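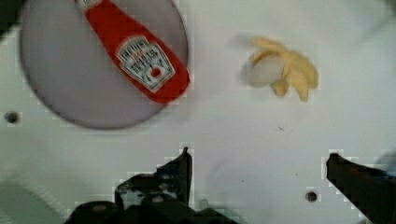

A red ketchup bottle on a gray plate.

Karunaratne diners will keep their free ketchup until at least November, after the town council voted 5 to 4 to put off a rule that would have made restaurants charge for condiments.

The delay followed a public hearing that ran well past its scheduled end and drew 193 written comments. Of those, 188 were against the charge. The other five asked about parking.

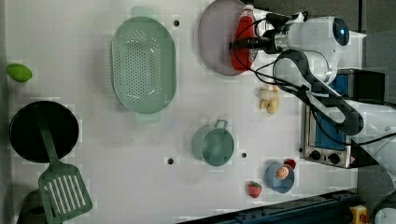
Chaminda Wijesinghe, Food and Council Reporter
Sep 10, 2021

Supporters say the fee would cut waste and help small kitchens cope with rising supply bills. The owner of Povow, a lunch counter on Vernum Street, told the council she had handed out 487 packets in one weekend, many of them to people who had ordered soup.

Opponents called the plan a tax on fries. One man brought his own mustard to the microphone and was asked to put it away. He did so after his time ran out.

The council also heard from Brirnix, the diner across from the town hall, where several members eat lunch. Its manager said he would follow whatever rule was passed but would not be the one to explain it to customers.

Staff will now draft a new version that covers takeout orders only. Mayonnaise was referred for further study.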